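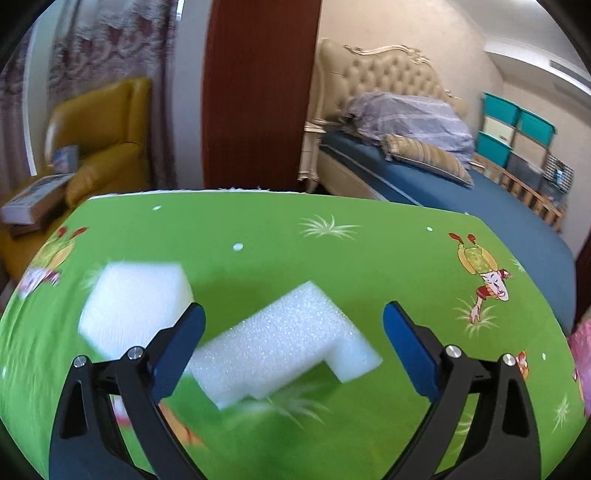
Workshop notebook, June 2020

Print | E-mail

Glue trial, continued. Gernitz claims the new wood glue reaches full strength in 30 minutes. I don't believe it. The February batch was sold with the same line and two of the shelf joints let go overnight.

Cut fresh maple strips, lapped and clamped them, same pressure as before. Pulled the first set at 30 minutes on the hanging scale. Best joint gave up at 500 pounds, and the break was in the glue, with hardly any wood fiber on it. That is not full strength in my book.
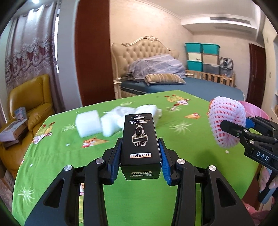
Second set left overnight. Best one held to 3,000 before the strip itself split. Fine, so it's a decent glue if you ignore the label. The Pletia leaflet gives 3,592 for the same stuff, to the last pound, with no word on species or joint area. I'd like to see how they read a scale that closely.

Still to do: repeat with oily wood, and one set in the cold shed. Old Salian bottle as the control if it hasn't gone stringy.

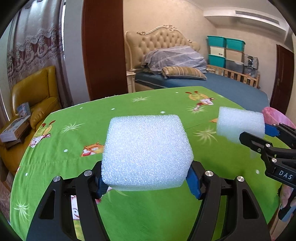

Cluvo wrote back that my strips were probably too dry and that a wipe with a damp rag would have changed the early numbers. Maybe. The label says nothing about a rag. Will do one set wiped and one not, then decide whether to reorder.

Related items
Clamp pads that don't stick
Hide glue, second attempt
Checking the hanging scale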